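The counter that holds everything

When Liudmyla Demchenko moved into her apartment in Carumberg, the kitchen had one long run of oak butcher block and very little else. There was no pantry. The two wall cabinets filled up with plates in an afternoon, and the rest of the kitchen has lived on the counter ever since.

"I stopped fighting it," she says. "If I use a thing every day, it stays out."

The bottles go against the wall. Water bottles collect in any household, and Demchenko decided early on that they would have one place to stand, next to the protein powder, where people can grab them on the way out the door. Storage jars come next, then the small glass ones with the red-and-white gingham lids, which get washed and filled again.

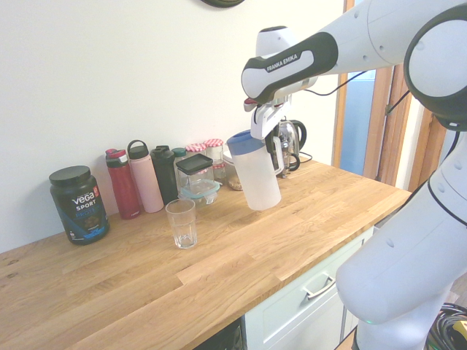
The rule for the plastic pitcher is that it can move. It goes to the sink, to the table and back, and it never gets a fixed spot. Most other things do.

Thabiso Ngcobo, who fits kitchens for Grovuvow, thinks open counters get a bad name. His advice is to sort by time of day before buying a single box. Breakfast things belong together: cereal in a clear jar, the French press near the kettle, a glass mug within reach. Food containers should be kept with their lids on, even when empty, which takes more room but saves a search through a drawer.

He is stricter about the front edge. He likes to see 23 inches of clear wood somewhere - enough for a cutting board and a plate.
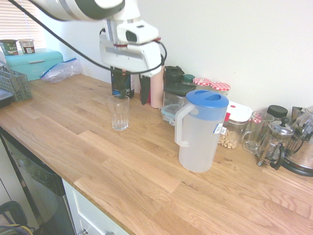

Butcher block needs some care when it's this busy. Ngcobo tells clients to lift everything once a week, wipe with a damp cloth and dry the wood right away. He oils his own counter every March. Knots and darker strips can be left alone, but a ring from a wet glass should be sanded lightly and oiled the same day.

Demchenko does her weekly wipe on Sundays. It takes her 46 minutes, including the bread bin, and she puts the kettle back first.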